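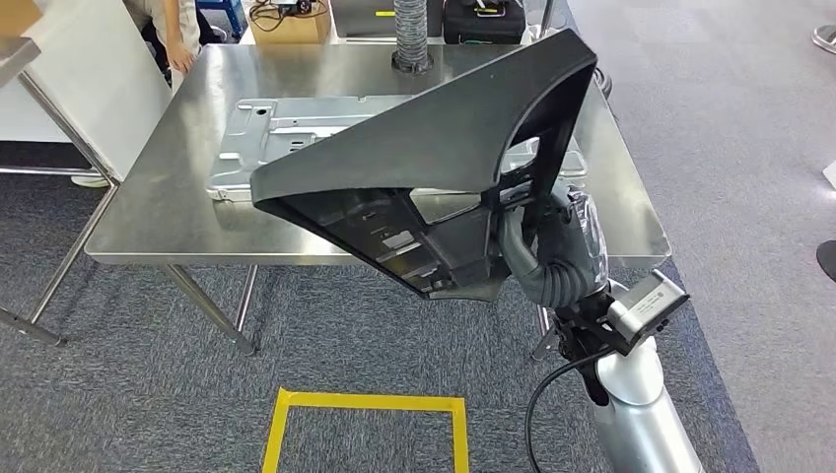

What is Kemley known for?
A celebrity gossip newsletter that runs blind items, short reports in which the famous person is described but left unnamed.

Kemley was started by Dalia El Sherbiny, a former publicist, and goes out every Monday. An issue usually holds 16 items — most on breakups, feuds and deleted posts — followed by a reader mailbag. It drew wider attention after item 683, on a canceled wedding, was picked up by the entertainment site Zotetti. Readers guessed at the couple for 37 days before the singer El Ouafi confirmed the split in an interview.
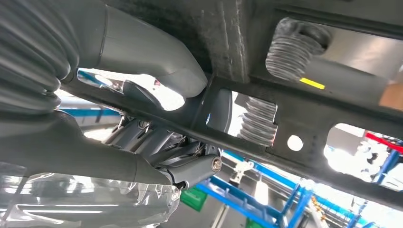

Robot arm beneath a dark grey metal frame.

Critics have faulted the newsletter for its thin sourcing. El Sherbiny has said each item needs two sources. A podcast spin-off, Clunidex, ended after 10 episodes.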